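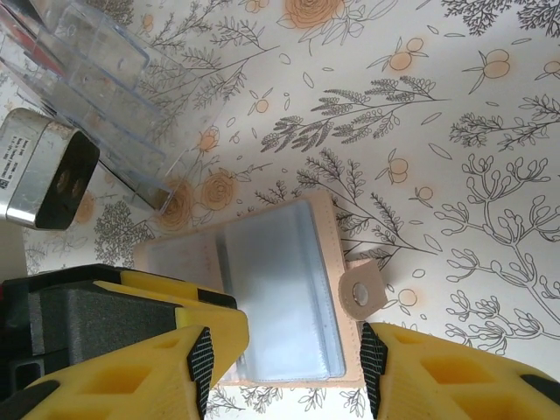

Sengar Two-Finger Gripper Kit: my long, rambling review

214 shares | 37 comments

I've had the Sengar kit bolted to my desk arm since August, and enough of you have asked about it that I'm finally writing it all down. I bought mine from Driren with my own money, in case you were wondering, and I paid full price like a chump (they had a sale a few weeks later, of course).

Quick background if you're new! I run a small arm on a table at home and I mostly use it for fiddly tidying jobs. I'm not doing factory work. I like flat floppy things, small boxes, cards, wallets, the junk that piles up on every flat surface in my place. My old gripper was fine with blocks and hopeless with anything thin, so that's what I was shopping for.

What you get in the box: the gripper body, two yellow fingers, a wrist mount for a small camera, a cable, a bag of screws and 4 spare pads. The fingers are chunky molded pieces with hollow pockets in them, which keeps the weight down, and the pads are black with a fine crosshatched texture. I love the yellow. My table cover is a busy thing with gray plants and orange flowers all over it, and I can still find the fingertips right away in the wrist camera view. With my old black fingers I was forever squinting.

Setup took me 60 minutes, and a good chunk of that was me putting the camera mount on backwards. The printed instructions are one folded sheet with tiny drawings. Skip them and go to the Zakville forum, where Cuiping Hou has posted a proper write-up with the screw lengths and the cable routing. She also explains how to set the closing limit, and please do that before you pick up anything you care about!

Okay, so how does it grip? For soft stuff, really well. My favorite test piece is a little beige card holder, the booklet kind with clear plastic sleeves inside and a snap tab on the side. It's a mean object for a gripper. Closed, it's easy. Open, the sleeves are slick and shiny, the covers want to flop, and the tab sticks out and catches on things. I come in low with one finger on each side of the lower edge and close slowly, and the pads get hold of the cover without mashing it. With my old fingers I'd get it an inch up and watch it slide out again.

It does less well with hard, smooth, heavy things. I have a metal box that I like to shove around the table, and if I grab it off center it twists in the pads. Going slower helps some. Zhiqiang Yuan, who answers the support mail at Sengar, told me to wipe the pads with a damp cloth and let them dry before heavier picks, and that did make a difference. They collect lint like you wouldn't believe.

Clear plastic is its own headache, but I can't blame the fingers for that one. My see-through organizer throws little highlights all over the camera view, and the sleeves in the card holder do the same when the lamp is on. I moved the lamp to the far side of the desk and things got better.

Pad wear: Sengar says to swap the pads every 1,000 picks. I didn't keep a tally, but I've gone through one pair and the second still feels grippy. Changing them is easy, just peel, clean and press on the new ones. Give the glue a night to set. I was impatient the first time and one pad crept sideways by lunch.

My gripes, in no special order. The cable is too short if your arm has any reach to it. The motor whines when it holds a grip for a long time, and my dog leaves the room. The screws are soft, so use a driver that really fits. And the spare fingers only come in sets of 3, which makes no sense to me for a gripper that has two of them!

I also tried the Fladero fingers for a couple of weeks. They're slimmer and they get under a single card better than these do, so if loose cards are all you handle, I'd look there first. For mixed junk on a table I went back to the Sengar set pretty fast. The wider pads forgive a sloppy approach, and my approaches are sloppy.

Would I buy it again? Yep, at the sale price without blinking. Get the longer cable in the same order so you only pay shipping once.

37 comments | Share this review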